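Prep ahead talk, Zunus kitchen, Saturday slot
15 mins incl questions, so keep moving

Start - hands up who chops everything the minute they need it. Yes. Me too for years.

Main point: get the cutting done early, cover it, forget it. Service is then just tipping bowls into pans.

Story about Rotent lunch. 267 covers, 2 of us on veg, ran out of carrot at ten to one. Don't drag it out. Pause for laugh (hopefully)

Bowls not tubs for small batches. Easy to grab, easy to see how much is left. One veg per bowl, dont mix till the pan. Peppers go soggy on everything else.

Cutting - dice carrot small, peppers in thin strips. Same size or they cook uneven. Mention knives but NOT the full knife rant.

Foil bit. Tear the sheets first, whole pile, before your hands are mucky. Lay over, press down at the rim, work round. Fold goes down the outside. Too short a sheet = lifts at one side, start again, no patching.

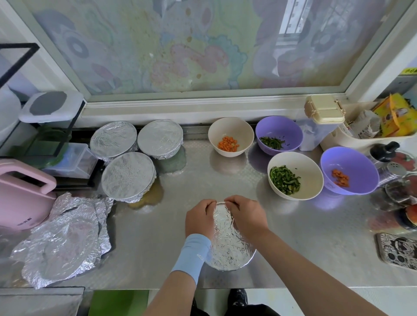 Foil going down over the rim. Carrot and green pepper in the open bowls.

Leave on screen while I do the next bit

Spills: wipe as you go, steel shows everything. Cloth in reach, not across teh room.

Labels - foil hides what's inside!! Tape and pen, name + time. Ikside lot write on the foil itself, rubs off.

Fridge, 3 shelves, oldest at front. Zelenák handout has the shelf plan, copies by the door.

Questions. If none ask about cling film, someone always has a view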